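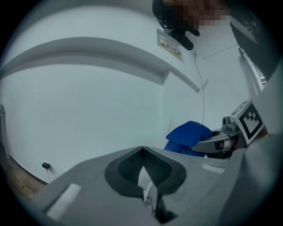
Tundetti Hand-Held Grippers: Review After One Season of Use

The Dindville service center placed two Tundetti hand-held grippers in its equipment room in January. They were bought as a first step toward automating routine cleaning and tidying. An operator performs an ordinary task with a gripper in each hand, and the recordings are later used to prepare a robot arm for the same task. This review considers the product from the standpoint of the staff who use it.

Handling is good. New operators were able to pick up cloths and other soft items within their first shift. Work close to cables calls for more patience, and operators reported that they moved more slowly there than they would by hand. The jaws hold thin fabric securely. Visibility past the marker cubes is only fair, particularly when the operator must reach upward. 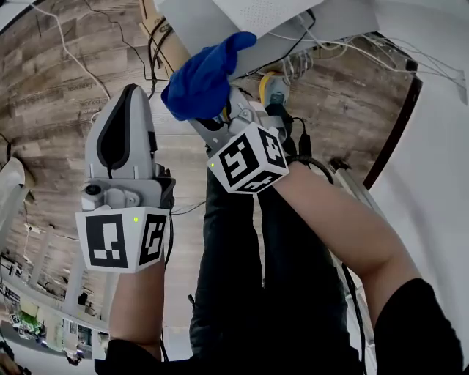 Operator with a gripper in each hand, the right one holding a bright blue glove against the underside of a white device.

The effect on daily work deserves equal attention. Cleaning staff at Dindville now divide their time between regular duties and recording sessions. Several said they valued being asked how a task should be done. Others found the sessions repetitive and were concerned about what would become of their hours once the arm is in service. The center has agreed to keep current positions through the trial period and to pay recording time at the higher technician rate. We recommend that any buyer settle such terms before delivery.

The Beder model, which we tested previously, is lighter but has a weaker grip. The Söderlund model has the better manual. At $3,000 for the pair, the Tundetti set is fairly priced. Wrist fatigue remains its chief fault, and sessions should be limited to two hours.

Rating: recommended, with reservations as to weight.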